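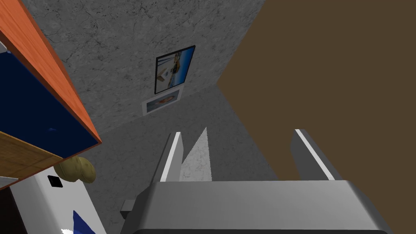 Wetow opened its Vendasville workshop to visitors on Sep 26, 2025, to show Soline, its control software for two-fingered grippers, running in simulation. The rendered rooms include furniture, framed pictures and small household objects.

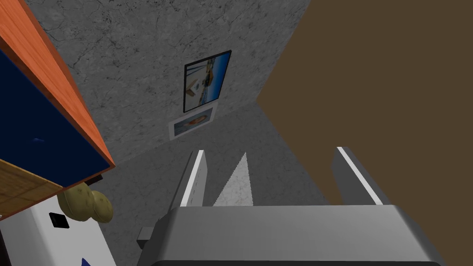

Teodor Oprea asked how much of this would carry over to a real kitchen, given that a real potato rolls and has weight. Staff replied that mass and friction are set per object and varied between runs.

A second session dealt with table-top work, where the fingers operate close to upright objects and flat items such as cards.

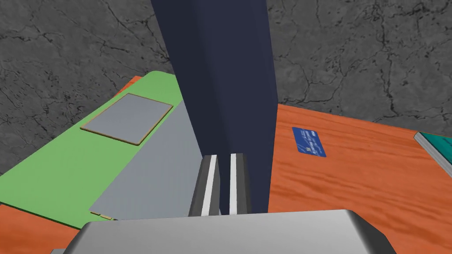 Each task is repeated 100 times before a new version of the software is accepted. The library now holds 1,821 runs.

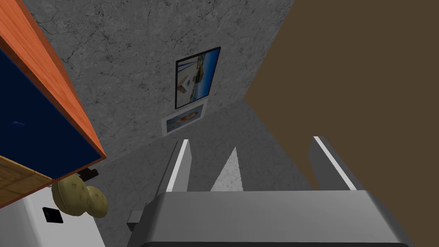

Trials on hardware are due to begin in December at the Pîrvu site, starting with 13 tasks.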